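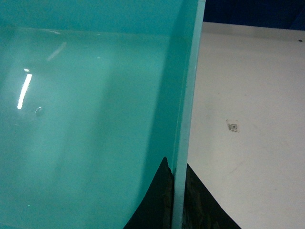

# Chapter 6: Bins, Trays and Open Racking

Small-parts storage rests on two items that are usually bought separately: the container and the rack that carries it. This chapter deals with both, beginning with the container wall and its rim. Section 2 covers rack geometry, and Section 3 the clearances between the two.

## 6.1 Wall, rim and surface

A moulded bin wall is thin for its height and bends readily when the bin is full. Most of its stiffness comes from the rim, where extra material or a turned lip resists spreading. A wall viewed face-on gives little idea of its thickness — the edge has to be looked at, and measured at several points along its length.

Smooth, glossy surfaces wipe clean easily but throw back the light from overhead fittings. Glare of this kind can hide fine scratches, and an inspector should tilt the bin or move to one side before passing it. Tinted walls bring a further difficulty, as their colour deepens with the angle of view and may be mistaken for a change in the material.

Worktops used for inspection should be pale and matte. Smudges and scuffs are acceptable provided that they do not mask loose debris.

## 6.2 Containers on steel racking

Polished steel racking is made up of posts, rails and crossbars. The post carries the load to the floor, the rail supports the shelf along its length, and the crossbar keeps the posts apart. In the exercises that follow, the nominal shelf length is 745 mm. 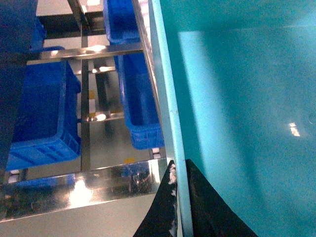 *Figure 6.2. Pale rim of a turquoise container, with blue plastic crates on a stainless-steel rack to the left.*

Crates may stand on a shelf or in the space beneath it. In either position the rim must remain within reach, and the gap above it must admit the hand at the angle from which the crate is drawn out. Kofler's rule, used throughout this book, sets the vertical gap at two rim depths for shallow trays and three for deep bins.

The rule assumes a rigid rim. Where the rim flexes under load — as it may in a long, unribbed bin — the gap is measured with the container full.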